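When the gripper lets the towel slip

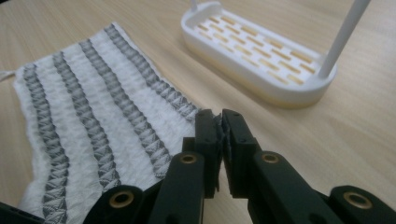 Striped towel, white slotted tray and the gripper, fingers almost closed.

My Pritero dropped the kitchen towel 6 times in one evening. Before you order new pads, try this:

Switch off and pull the plug – the fingers can pinch badly.
Brush the lint from both pads. A dry toothbrush is enough.
Wait 25 minutes if you used a damp cloth.
Start again at speed 2.

If error 281 comes back, stop and write to the shop. Mine was Nilley and they answered quickly.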